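Quilted jacket

A quilted jacket is a light outer garment made from two layers of fabric with a thin filling held between them by lines of stitching. The stitching keeps the filling from shifting and gives the surface its padded pattern. Diamond quilting is the most common form; box, onion and channel patterns are also used.

Construction

The shell and lining are usually woven polyester, nylon or cotton. Filling is sold by weight, and light jackets for spring and fall often use 50 to 100 grams per square meter. The layers are quilted flat as yardage, then cut into panels and sewn together. Because stitching draws the fabric in, the yardage is cut only after quilting.

Collar and placket

Many designs have a pointed or stand collar in a contrasting fabric, often corduroy. The front placket may be trimmed to match. Closures are snaps, a zipper, or both. Snaps are set through a reinforced strip, as the quilted layers alone tear under repeated pulling. The brand label is normally sewn inside the back of the neck, with the size tag below it.

Folding and storage

The jacket is laid face-up on a flat surface such as a bed, with the collar open and the snaps fastened.
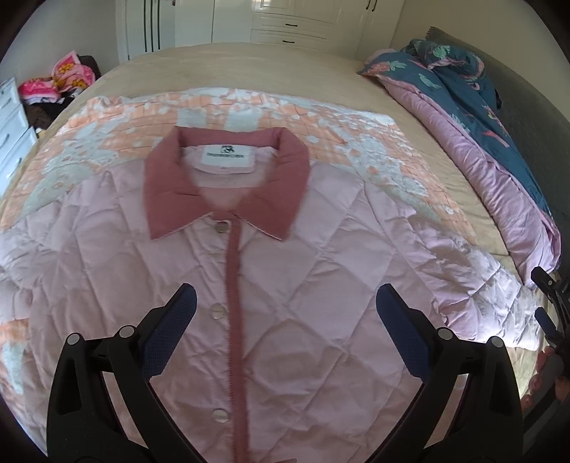 The sleeves are then turned in across the body, and the lower half is brought up to the collar in a single fold. Tight rolling is avoided for long storage, as it flattens the filling along the creases. Jackets with heavy filling are better kept on a wide hanger.

See also: Gilet; Padded coat; Quilting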